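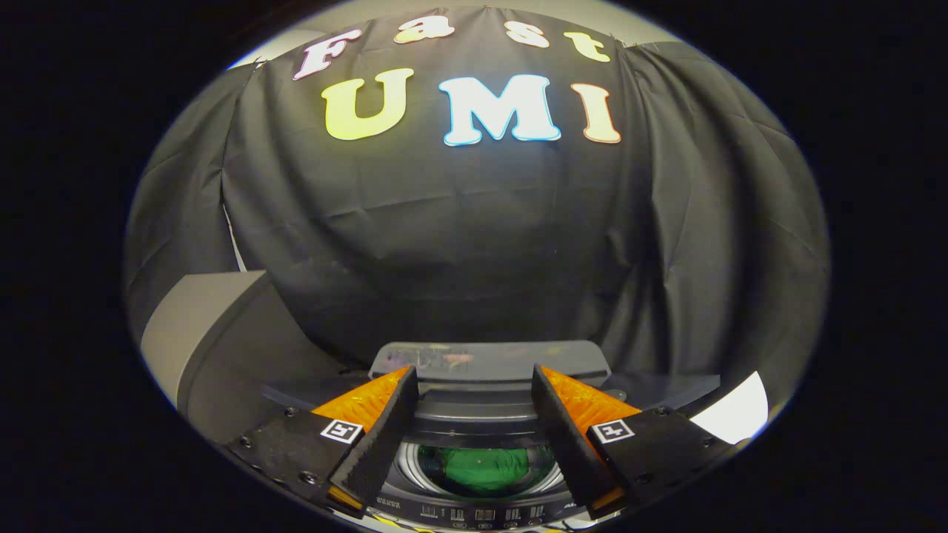 *cut-out letters on black curtain*

**Re: Backdrop fabric for a small stage??**

**kemcombe_kate39** — I'm hanging black curtain for our school play in May and I'm torn. The shop in Toltness has a heavy velour, but 400 bucks is my whole budget! Do I need it, or will cheap stuff do?

**pleatfreak** — Go cheap. Wrinkles vanish once the lights are down, and I've pinned lettering to bargain cloth for years.

**dustyflats** — Sorry, can't agree. I bought the thin stuff once and every fold showed from row two. Velour eats light. Save up, or rent it!

**pleatfreak** — Rent it for one weekend of kids in cardboard hats? Come on. Steam it the night before and put a chain in the hem.

**dustyflats** — Chain helps, I'll give you that. Still looks gray under a white spot.

**kemcombe_kate39** — We only have two lights and one of them buzzes, lol. I found a used set for 109 — has anybody washed old velour?

**dustyflats** — DON'T wash it! You'll kill the flame treatment. Brush it and air it out.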